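Home Care Skills, Unit 6: Bed Linen and Folding on the Bed
Handout for the Prarkirstead evening group
Prepared by Violeta Pereyra, with corrections from Ekow Aryee

Read this before the practical. Bring it with you, along with the linen sheet from Unit 5. Room 109 has two beds and one folding table, so most folding will be done on the bed itself, the same as in most homes.

1. Terms used in this unit

Base layer: the quilt, pad or mattress cover that stays on the bed.
Working sheet: a clean sheet spread over the base layer before folding starts. Clean items go on top of it and nowhere else.
Top sheet: the sheet the person sleeps under.
Holding pile: clothes waiting to be sorted. Keep it to one side of the bed or on a chair.

Students mix up the working sheet and the top sheet every term. A working sheet can be any size that leaves enough flat space for a bath towel laid lengthwise.

2. Before you fold

Wash your hands. Wear a mask if the household asks for one or if you have a cough. Move the holding pile away from the middle of the bed. Smooth the working sheet with the flat of your forearm, starting at the center and going out to the sides. Small wrinkles can stay. A ridge under a towel will throw the fold off and should be pulled out from the nearest side.

If someone is resting on the bed, ask first and tell them what you are going to move. Work from the foot of the bed and keep sheets off the face. Folding can wait if the person wants to sleep.

3. Sheets

Find a hem before you lift anything. Pick up the hem at one corner, follow it with your other hand to the next corner, and bring the two together. Pulling on a sheet by the middle makes a point in the cloth and drags the rest into folds, and you will have to start again. With two people, each takes two corners and the one nearer the head of the bed walks in.

4. T-shirts

Lay the shirt flat with the neckline away from you. Check the collar for a tag or loop and turn it in. Fold one side toward the center, then the sleeve back on itself. Repeat on the other side. Bring the bottom hem up to the collar in two folds. A shirt with a printed design is folded with the print on the inside if the household irons its shirts.

5. Towels

Towels are folded in thirds for a narrow shelf and in quarters for a wide one. Look at the shelf before choosing. Lay the towel flat, match the hemmed edges, and press the air out from the fold toward the hem. Hand towels and bath towels go in separate stacks - a mixed stack leans and falls over.

6. Notes on load

Rocío Sosa kept the linen log at the Figueroa residence and recorded 268 folded pieces in August, of which 167 were towels. Shirts took longer per piece. Use her log sheet for the written exercise and work out the share of towels to the nearest percent.

7. For the practical

Work in pairs. Each pair folds one sheet, two shirts and two towels. Aroha Hinds will check the stacks at 7:30 p.m. Put finished work on the shelf marked Gudia. Spare working sheets are in the lower drawer by the door, and they go back there afterward.

Written exercise is due at the next meeting. One page is enough.

Pictures for sections 3 to 5

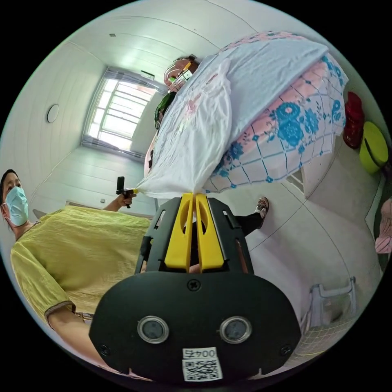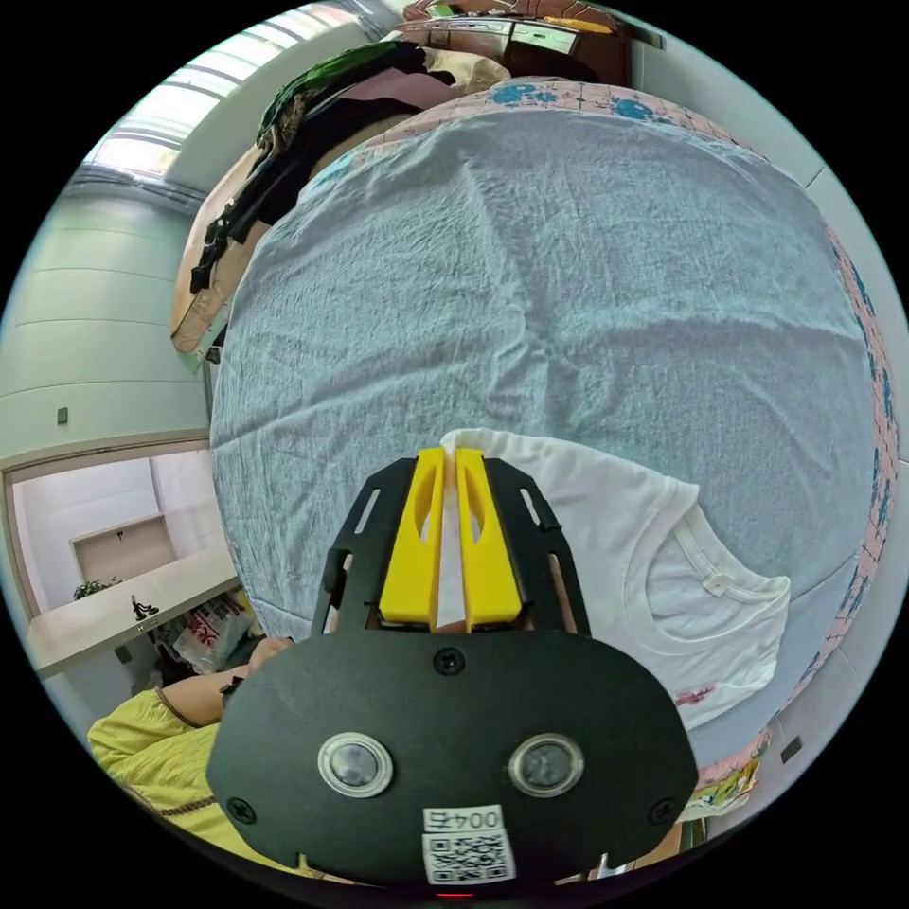
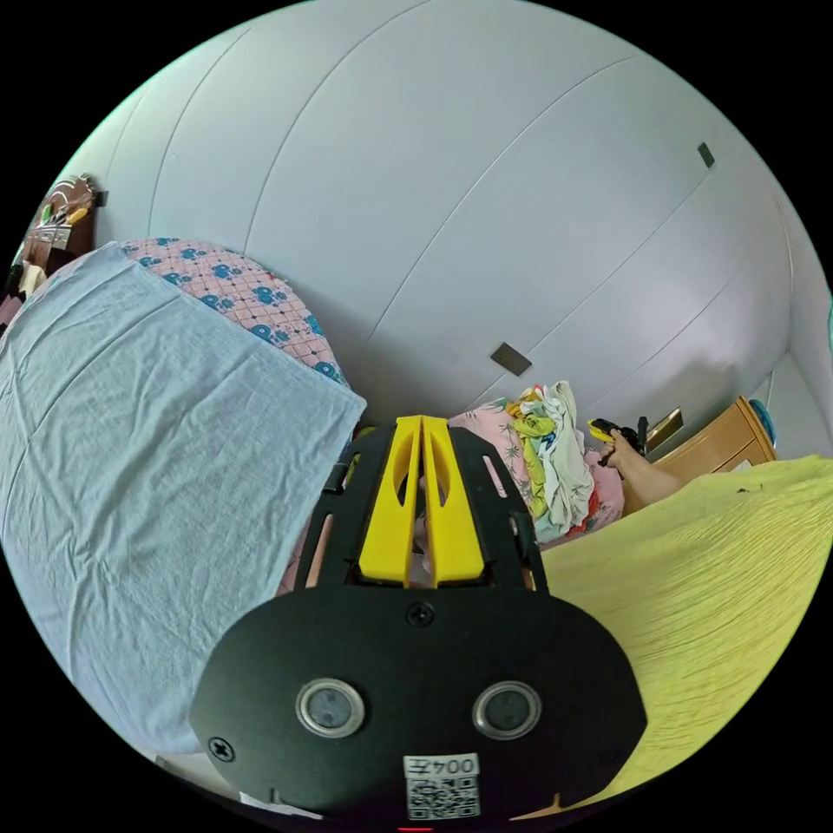
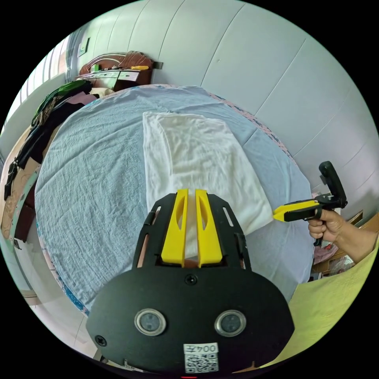
Figure 6.1. Sheet, T-shirt and two towels on the bed, with the blue-flowered pink bedding as the base layer.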